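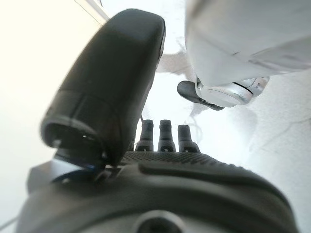
I have been thinking about hallway pegs for longer than any sane person should. We've lived in this house for four years and the coats still go over the banister, where they slide off one by one and end up in a heap on top of the shoes. What I want is a neat little row, and the three small black ones standing side by side up there are very much the sort of shape I mean: rounded on top, a bit narrower at the neck, then flaring out wide at the bottom. The one on the right is slightly shorter and broader at the base than its neighbours and I find I like it better for that. And all that dark grey! Matte, with just a soft bit of light along the edges. I'm completely sold on it for the hall, though I've been told to calm down.

The person telling me to calm down is Geetha Bhat, who lives two doors along and has already done her hall, so I suppose she's allowed. She went for a warm white called Clestarell and it does look lovely, but she has no children and a very well-behaved bicycle. Ours would be covered in fingerprints by the Tuesday. Dark grey up to shoulder height, something paler above, and pegs across the join. That's my plan and I've drawn it on the back of the gas bill.

So yesterday I emptied the hall. All of it, out into the front room, which now can't be walked through. Things I found under the coats: the good torch, one walking boot, a library book we have already paid for, and a tin of Enard wax from the summer I was going to redo the kitchen chairs (July, very hot, did one chair). There was also a bag for the charity shop that I'd packed so long ago I unpacked it again to see what was in it and kept a scarf.

The shoe rack is going. It's a Manano one, came flat in a box, and it has leaned to the left since the day we put it up. I'd like a low bench in its place with room underneath for wellies, and maybe a rubber mat with a bit of texture so that nothing skids about when everyone comes in at once. If anybody has found a nice one that isn't bright green, please say!

Now, spacing. The wall is 400 cm if you count the bit behind the door, and I don't think you should, as nobody wants a coat handle-high behind a door. I've stuck bits of masking tape up where I think the pegs might go and moved them all twice. Four for grown-up coats, then another four lower down for school bags. They look miles too high one minute and too low the next.

Oísín Mac Mathúna is lending me his drill on Thursday, and I still need to get the paint. Daly's had two dark greys on the card and one of them went a bit purple near the window.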